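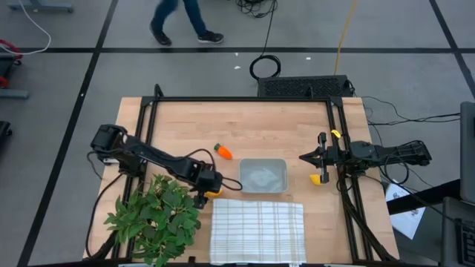

Ticket 765 - Second arm station, quote vs. reality
Status: open (again)
Queue: Equipment planning

Problem: The Flerkholm quote for a second two-arm station is priced per arm, and somebody upstairs divided by two to save money. Please see the existing station, where two arms working together spend their day chasing a tray across the table.

Steps tried so far:

1. Asked Flerkholm for a pair price. They sent the single price twice, on two pages.

2. Compared gripper fingers. Wullent fingers cost $694 a set and ship in 11 weeks. I've put down 3 sets, as the toy banana has a way of outlasting the hardware.
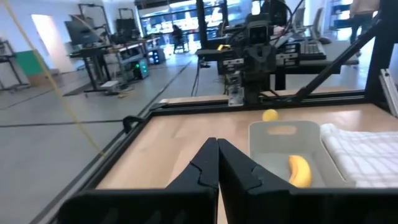

3. Added a line for cables. The last budget had no line for cables, and we bought them anyway, out of the chair money. Still waiting on the chairs.

4. Checked the Tadita table frame. It fits the floor grid if we move one bench, which Facilities will treat as a construction project.

5. Priced soft goods and props: towels, cloths, plastic trays, pretend vegetables. Purchasing bounced this back with the note "are these toys?" Yes. They are toys. They are also the cheapest thing on the sheet by a wide margin - please approve them.

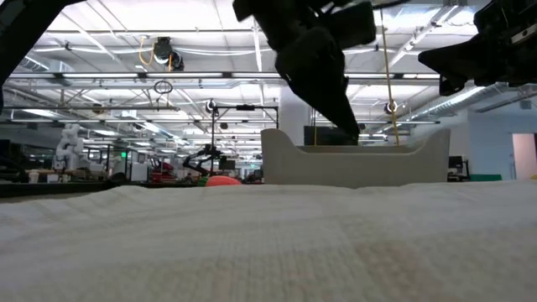

Lead time is the real trouble. If the order goes in by June we get install slots from Dmytriv, and if it doesn't we get their waiting list, where I already have a ticket from last year.

Next action: Purchasing to confirm two arms. Two. I will reopen this every Saturday until then.

3 comments · 0 shares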